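Faltex Brown Paper Table Mat, Large
Reviewed for the Shared Workrooms Purchasing Guide
Reviewer: Leonor Macedo
Second reader: Benjie Lagman

Summary

The Faltex Large is a flat brown paper mat intended to cover a worktable for a single session or for several days of light use. It was assessed in the shared workrooms over one term, ending in March, as a possible replacement for the Mota vinyl cover currently listed in this guide. The reviewers recommend it for general tabletop work and sorting. It is not recommended for wet work or for any task in which blades are used directly on the surface.

What is supplied

Mats are sold in packs of 10, packed flat between two sheets of gray board. Each mat measures 810 mm on its shorter side. No clips, tape or weights are included. A printed slip gives storage advice in four languages, although the English version omits the sentence on humidity that appears in the other three. The supplier, Midorent, was informed of the omission and stated that the slip would be corrected at the next printing.

The mats are folded once for packing. Rolled stock is available on request, with a longer delivery time. The reviewers ordered folded stock throughout, as this is what most departments will receive under the standing arrangement.

Laying the mat

A mat can be laid by one person. The recommended method is to open it on the table with the fold facing down, press along the fold with the flat of the hand, and leave it for several minutes before placing anything on it. Staff who skipped the last step reported that small items tended to settle toward the fold. Two strips of low-tack tape at the rear corners were sufficient to hold the mat in place. Tape along the front was found to be unnecessary and made removal slower.

The side of the mat intended for use is marked only on the packaging. Both sides were tried and no difference in performance was found, apart from a slightly smoother feel on the inner face. 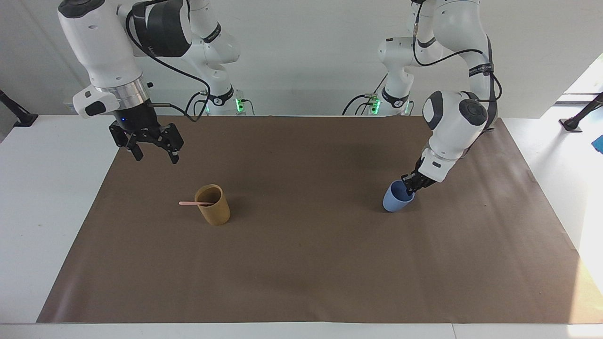
Coverage is adequate for the standard workroom table, and departments should measure before ordering for any other size. On the narrower tables in the east rooms the mat overhung at the front and had to be trimmed. On a white tabletop it covers most of the surface and leaves a band of table showing at the front and at both sides, a margin the reviewers found acceptable. Finish is less consistent. The edges are slightly uneven, and a faint crease can remain across the lower half after the mat has been opened out. Neither point affected the stability of cups or similar light items in normal use, but departments preparing tables for visitors or for display may prefer the rolled stock.

Visibility of objects

An advantage of the plain brown surface is the ease with which objects can be seen against it. The white tabletops in the workrooms are unforgiving of pale items, and users have complained of this for several years. A light blue cup is distinct against the paper at a glance – and so are clear plastic lids, which were regularly mislaid on the bare tables. The paper has a matte appearance under the ceiling lights. The Mota cover, by comparison, produced a reflection near the window that several users described as tiring.

Dark items are also readily seen, although brown cardboard and kraft envelopes are not. Sections that handle these materials in quantity should consider the Festel gray mat, reviewed separately in this guide.

Durability

During the term 156 mats were used across three workrooms. Under light use, a mat remained serviceable for four to six working days. The usual reason for replacement was staining, followed by small tears at the taped corners. Tearing was reduced once staff were instructed to peel the tape from the table first and then lift the mat, leaving the strip attached to the paper.

Resistance to moisture is limited. A ring of water left by the foot of a cup was absorbed within minutes and dried to a ripple that could not be pressed out. Larger spills passed through to the table. Midorent describes the product as suitable for dry use, and the reviewers have no complaint on this point, but the description appears only in the catalog and should be printed on the pack.

Pencil, felt pen and ballpoint all write cleanly on the surface. Several users took to marking positions and item numbers directly on the mat, and this proved convenient for work that continued from one day to the next. Felt pen did not pass through to the tabletop. Broad permanent marker did so on two occasions and should be avoided.

Noise

Cups and tins set down on the mat make noticeably less sound than on the bare table. The effect is modest, and the Mota cover performs better in this respect. Users of the larger workroom, where four tables are in use at once, nevertheless mentioned it favorably.

Storage and disposal

Packs should be stored flat on a shelf. One pack kept upright in a cupboard developed a bow along its length, and the mats taken from it did not lie well for the first day. Unstained mats may be placed in the paper collection after all tape has been removed. Stained mats should go into general waste.

Comments of the second reader

Mr. Lagman concurs with the recommendation, with one reservation. In his view the cost of regular replacement has been treated too lightly, and a section that changes its mats weekly will spend more over two years than it would on a single vinyl cover. He suggests that sections with low staining keep both products and use the paper only where its surface offers a clear benefit.

Recommendation

Approved for general dry tabletop use. Order folded stock for everyday work and rolled stock where appearance matters – allowing additional time for delivery of the latter. Orders should be placed through the usual form, quoting Faltex Large and the number of packs required. The listing for the Mota cover is retained for wet work.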